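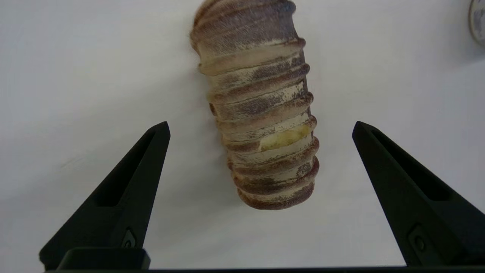

Gripper fingers and the ribbed piece, Bronar open day, Serrano building

Subject: Re: [ilell-users] Bronar open day, did anyone go?

Hi all,

I went on Sunday and stayed for both demonstrations, so I can fill in most of what was asked. Sorry for the delay. I wanted to go through my notes first.

The doors opened at 10 and the first demonstration was at 11. They let in up to 60 people per session. My session was close to full and you had to be near the front to see the tabletop. They had a monitor on the side wall showing the wrist camera, and that was the better view for anyone standing in back.

The setup is a white table against gray panels, with everyday items on it: a pink bowl, a small puzzle cube, a can with a pull tab, an orange, a roll of white tape and a ribbed piece. The operator types in an instruction and the arm tries it. They said the items are moved between tries and that nobody measures where they go. The software is the current Ilell release, the same one we can download, with one local patch for the joint limits.

What they told us about numbers: the policy on show was trained on 1000 recorded tries with this set of objects. They threw out the ones with bad camera timing and used 739 for the final run. I asked if they would share the list of rejected ones and the answer was that they would think about it.
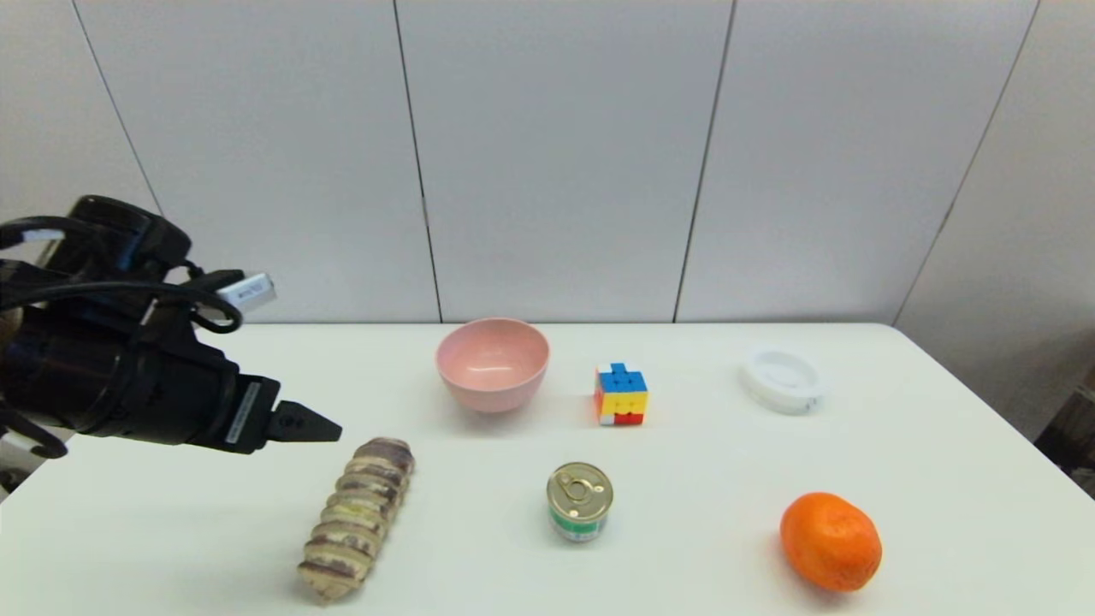

Hok-lam Ko wrote:
> Did anyone from the list make it to the Serrano building? I had to
> work. I would like to know (1) if they ran it live or from a replay,
> (2) how fast it was, and (3) if they said anything about the fingers.
> We have been through two sets since December and the tips keep
> wearing down. Also, is it true that they let visitors pick the
> object?

(1) Live. There were a few stops, and one restart in the second session that took several minutes. A replay would have gone better.

(2) Slow. They cap the speed when visitors are in the room. The operator said the cap comes off for normal work but did not say what the speed is then.

(3) They print their own. Same pointed shape most of us use, with the long slot down each finger. I asked about wear and they change a pair after 600 picks whether it looks bad or not. They had tried a rubber sleeve on the tips and dropped it, as it caught on the tape roll.
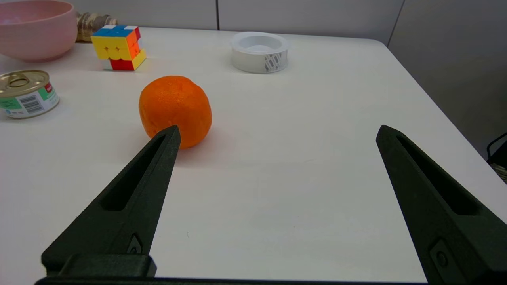
On visitors picking the object, yes, but only in the second session, and only from what was on the table. Most people called for the orange. A boy near me asked for the bowl, and the operator warned him first that the rim is hard for it. It took three tries and then held.

There was also a short talk on calibration. I did not learn much from it, but the slides are supposed to go up with the next issue of Inside. I will post the link when I see it.

If you plan to go to the next one, use the side entrance. The front one was locked and the sign for it is easy to miss. Parking is free on weekends.

Hok-lam, I wrote down the print settings they gave me for the fingers. I can send them to you tonight.

Conceição Neves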